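Skuditz
February 2024 | By the Places Desk
5 min read
Filed under: Towns and Regions, Travel Facts

Skuditz is a small river town set in a steep green valley, known for its stone bridges, its springs and a long-running autumn fair. It is the largest of the three settlements in the Nollen valley, and for a place you can cross on foot before your coffee gets cold, it has a wonderfully full history!

Geography

The town lies 347 meters above sea level, on a bend where the Nollen River slows and widens. Hills close it in on the north and west, and the older streets follow the slope in long curves, with stairways cutting between them. The lower town is flat and was marshland until it was drained for orchards. Plum and pear trees still grow behind many of the houses there - in spring the whole riverbank turns white.

Winters are cold and fairly dry. Summers are mild, with short, heavy storms that roll down from Dalinness, the bare ridge at the head of the valley.

History

The first settlers were salt carriers who needed a safe place to ford the river. A toll bridge replaced the ford, and the toll paid for the town wall, of which one gate and a stretch of walkway remain. The gate is a marvelous thing to see up close, with grooves worn deep into the stone by cart wheels.
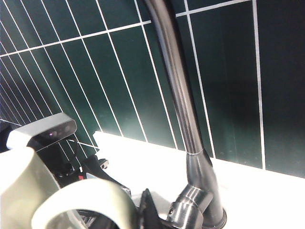
The wall lost its purpose once the trade road was moved to the far bank. Skuditz turned to milling and papermaking instead, and at the height of the trade there were 50 mills on the Nollen and its side streams. Most closed when the railroad brought in cheaper paper. Five are still standing, and one of them, the Ojeda Mill, makes heavy cotton paper that bookbinders order from far outside the valley.

Water and springs

Few towns of this size have such a close tie to their water. The springs above the upper town were piped down to public basins long before private houses had plumbing, and each basin has its own name and its own loyal fans. The water is hard and tastes slightly of iron. Older residents will tell you that it makes the best tea in the region, and it's hard to argue with them after a cup or two! The oldest custom in town is the September pouring, when families empty a full cup into the river to thank the springs. Any cup will do, and a plain cream-colored ceramic mug, tipped hard to one side so the water spills from its lip in a loose, splashy stream, makes as good an offering as the silver goblets kept in the town museum.
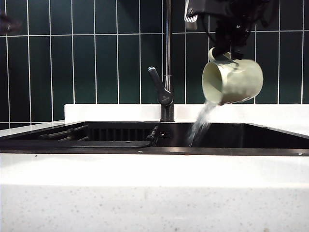 Local fairs grew up alongside the custom, and the largest, the Skuditz Paper Fair, now fills the lower town every September. Printers, binders and kite makers set up stalls from the old gate to the river, and the evening ends with lanterns on the bridges. The paper for the lanterns comes from the Ojeda Mill. Each one is folded from a single sheet, and visitors can learn the fold at the stalls, then fill a mug at the nearest basin and pour it out over the river, with the water dropping from the rim in a silvery, see-through column.

Getting there and around

A branch line train connects Skuditz with the coast, 115 kilometers away, and the ride up the valley is a treat in itself. The station is in the lower town, a short walk from the gate. Cars are not allowed in the upper streets, so bring good shoes - the stairways are steep, and the views from the top landings are superb. The footpath to Dalinness starts behind the last basin and is marked in yellow the whole way.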